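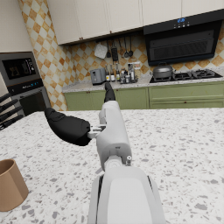 What was shown at the open day in March?

A simulated two-arm humanoid doing tabletop cup work in a rendered home kitchen, run live on the workstations in the second-floor lab, followed by a session on how the runs are scored.

Visitors came in two groups, the first at 10 a.m. and the second after lunch. Stepan Kravets opened both with a short account of the Norkby kitchen, the environment the team has used for all tabletop work since the move off the old block world. Norkby has a full set of cabinets, appliances and counter clutter. Most of it plays no part in the cup task and is there to give the vision model something to ignore. Collision geometry is simplified for anything the arms can't reach from the task position. Cups and hands get the full meshes.

The physics step runs at 120 Hz. Stepan was asked whether this is enough for contact between a fingertip and a thin rim. His answer was that it holds up for a cup carried at low speed and gets unreliable when both hands load the same object, where the solver can let a finger sink slightly into the wall. The team logs penetration depth for every contact and throws out any run that goes over the limit.

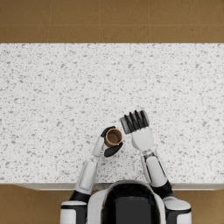 Vanus Manipulation Group | Simulation and Test

Yayra Baidoo took over for the control part. Each arm is commanded separately, and the cup grasp closes the fingers against the thumb from the side. The hand has to arrive with its thumb low enough to meet the cup wall and high enough to clear the countertop, and the margin is small with a short cup. Early versions of the controller touched the counter on approach and stalled. The current one plans the thumb path first and fits the wrist pose to it.

She also went through the overhead view, which looks down past the head and shoulders at the work surface. It is useful for checking hand spacing and cup position across the counter. It is poor for judging height, and operators who train on it alone tend to release too early. Aidoo, the replay tool, puts the overhead view next to a side view and a plot of finger force, all on one time slider. Several visitors asked for a copy. It depends on our internal log format, so the answer for now is no.
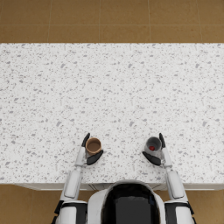 Cup contents make the scoring harder. A small object inside a cup moves when the wrist tilts, and a run can end with both cups held correctly and the object on the floor. The scorer therefore reads the state of the object separately from the state of the grasp. Veerle Van Damme showed the results table for the last batch, which had 2,304 runs in it, and filtered it live on whatever the room asked for. The most common request was for grasps that passed while the object check failed. Those cases are now tagged in the table so they can be replayed without searching.

Questions on transfer to hardware were held for the end. The group has no result to report yet. Friction values for the cups are still estimates, and Veerle wants measured ones before any comparison is made. Rorov, the parameter file that holds them, is under version control and open to comment from other groups on site.

Slides from both sessions are on the shared drive under the open day folder. The replay files are large and are available on request from Yayra.

Contact: Simulation and Test, second floor | © Vanus | Back to top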